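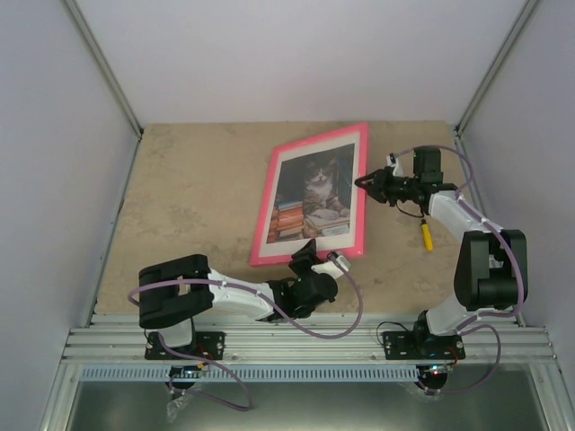

The cat on the books, in its pink frame and ready for a wall.

Getting a small frame up straight, first go

I love a small picture in a loud frame. Pink, orange, lime green, bring it on! A plain wall can take far more colour than most of us give it, and a bright border with a thin white mat inside makes even a cheap print look like you meant it.

Lay it flat first. Before you go near a hammer, put the frame face up on a clean board or table and look at it for a minute. Are the corners tight? Has the print slipped behind the mat? Any fluff under the front? Much easier to fix now than on tiptoe later.

Clean the front with a barely damp cloth, then a dry one. Spray the cloth and never the frame, or the liquid creeps in under the edge and stains the mat (I lost a lovely old seed packet that way and I'm still cross).

Make a paper twin. Trace the frame onto scrap paper, cut it out and mark where the hanger sits. Tape the paper to the wall and live with it for a day. Move it as often as you like! When you're happy, put the nail straight through your mark and tear the paper off.

Masking tape works a treat for frames with 2 hooks. Run a strip across the back from one hook to the other, mark both, then peel it off and stick it on the wall with a level along the top.

Hang it lower than you think. Most of us go too high. Over a desk or a reading chair, sit down and have someone hold the picture up for you. Danuta Zawadzka wrote in from Vernon to say she does this for every picture in the house, and now I do too.

Little felt dots on the bottom corners stop the frame swinging every time a door shuts, and they save the paint. A dab of removable putty does the same job if you've run out.

Colour matching is great fun. Pick one small colour out of the print and repeat it nearby. With our cat I'd go for the orange or the red in the book spines, maybe a cushion or a mug of pencils, and let the pink look after itself.

Keep bright frames out of strong afternoon sun. Painted ones can fade, and so can prints.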